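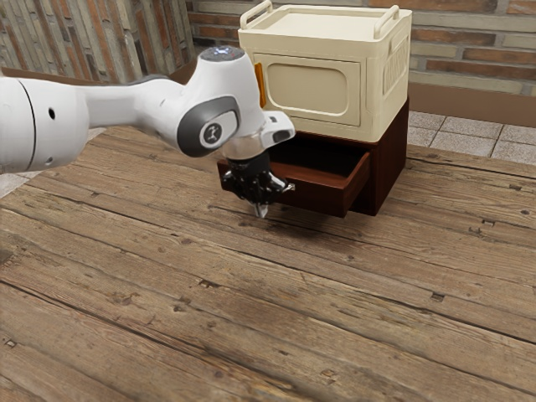

O Banco de Sementes de Zemano entra no último trimestre do ano com 466 variedades registadas, todas com ficha, nome local e indicação da horta de onde vieram. No relatório anterior ainda falávamos de envelopes em caixas de sapatos na cozinha da associação, e dá-me um gosto enorme escrever que essa fase acabou! O que queremos agora é uma arrumação que qualquer hortelão perceba sem explicações: um móvel pequeno como aquele castanho-escuro, de gaveta aberta, pousado em cima de uma mesa de madeira larga, chega perfeitamente para uma família de plantas (os feijões, claro, vão precisar de mais). Cada gaveta leva uma etiqueta com o nome da planta como se diz na aldeia, e o nome botânico vem por baixo, em letra menor.

Relatório intercalar à Fundação Evmont
Entregue a 4 de dezembro de 2021
Preparado por Eirini Panagiotou, coordenação

Recolha

Foi a parte mais bonita do período. Visitámos as aldeias da encosta norte e quase todas as do vale de Morelli, onde ainda se cultiva em socalcos e onde cada casa parece ter a sua abóbora. Tínhamos previsto uma visita por aldeia, mas na maior parte dos casos voltámos duas vezes, porque as pessoas se lembravam de mais coisas depois de sairmos. Um saquinho de grão-de-bico preto apareceu assim, numa segunda visita, dentro de uma lata de chá. É o único que temos e já foi semeado um terço, por precaução.

As variedades mais frequentes são feijões, seguidos dos tomates e das alfaces. Faltam-nos cebolas. A semente de cebola dura pouco e muita gente deixou de a guardar, pelo que pedimos autorização para manter aberta a recolha nesta família até ao fim do projeto, sem custo adicional.

Gadisa Lemma fez as entrevistas que acompanham cada entrega. São conversas curtas, gravadas em áudio, sobre quando se semeia, com quem se trocava e o que se cozinha. Há uma sobre sopa de favas que já ouvimos toda a equipa, mais do que uma vez, e que nos abriu uma discussão ainda por resolver sobre a hortelã. As transcrições estão prontas até à letra F. O resto está em curso e vai mais devagar do que o planeado, pois duas das falas locais exigem revisão por alguém da terra.

Ensaios de germinação

Os ensaios decorreram na estufa de Skavudell, sob a responsabilidade de Fotini Triantafyllou. Semeámos 3000 sementes em tabuleiros, com o mesmo substrato e a mesma rega, e os resultados foram melhores do que nos atrevíamos a esperar. Os feijões germinaram quase todos, mesmo os de colheitas antigas. As alfaces dividiram-se em dois grupos muito nítidos, consoante tinham sido guardadas em frasco ou em papel, e ganhou o frasco. Os pimentos são a preocupação: lentos, irregulares, com dois lotes que não deram nada. Vamos repetir esses dois lotes com calor de fundo antes de os darmos por perdidos. 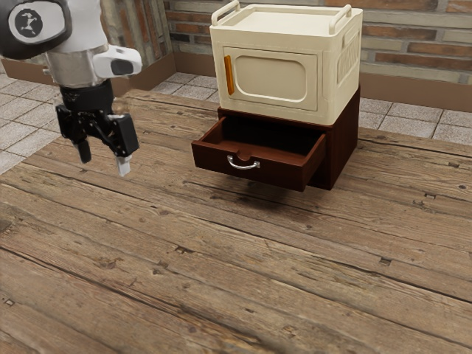

A repetição começa em janeiro e ocupa apenas uma bancada, o que deixa espaço para as primeiras plantas de tomate destinadas à troca da primavera. A Fotini propõe que se aproveite para comparar duas profundidades de sementeira nos pimentos. Parece-nos uma boa ideia e cabe no orçamento de consumíveis.

Trocas e escolas

A feira de trocas de outono correu lindamente, apesar da chuva da manhã. Distribuímos mais de 3000 saquetas, e às quatro da tarde já não havia favas nem coentros. Quem leva semente compromete-se a devolver uma parte da colheita, e desta vez a folha de compromisso foi preenchida por quase toda a gente. Para isso ajudou muito termos reduzido o formulário a meia página. A versão antiga pedia a altitude da horta e ninguém sabia responder.

Com as escolas avançámos menos. Duas turmas fizeram canteiros e uma terceira desistiu por falta de terreno. Angeliki Rallis está a preparar com os professores uma versão em floreira, com rabanetes e ervilhas de quebrar, que cresce depressa o bastante para caber num período letivo.

Catálogo

O catálogo em papel tem a maqueta aprovada. Gerasimos Manolakis desenhou as vagens à mão, a tinta, e convenceu-nos a dar uma página inteira a cada feijão. Isso aumenta o volume, e por essa razão pedimos um novo orçamento à tipografia, que ainda não chegou. Caso ultrapasse a verba, a nossa preferência é reduzir a tiragem e manter as páginas. A versão digital sai ao mesmo tempo e será de acesso livre.

Contas

A execução está dentro do previsto. Gastámos menos em deslocações, graças às boleias, e mais em frascos de vidro com tampa de rosca. A única despesa fora das rubricas iniciais foi a reparação do termómetro da estufa, no valor de 474 euros, paga com a poupança das deslocações, conforme a Fundação autorizou por carta. Os comprovativos seguem em anexo, pela ordem das rubricas.

O que se segue

Até ao próximo relatório contamos fechar as transcrições, repetir os pimentos e passar toda a coleção dos envelopes para frascos etiquetados. Queremos também deixar um duplicado das variedades mais raras em Skavudell, para que não fique tudo debaixo do mesmo telhado. Falta acertar quem tem as chaves e quem verifica a humidade aos fins de semana.

Gostávamos muito que alguém da Fundação viesse à troca da primavera. A data será enviada assim que a junta confirmar o largo. Tragam sementes, se as tiverem, sobretudo de cebola!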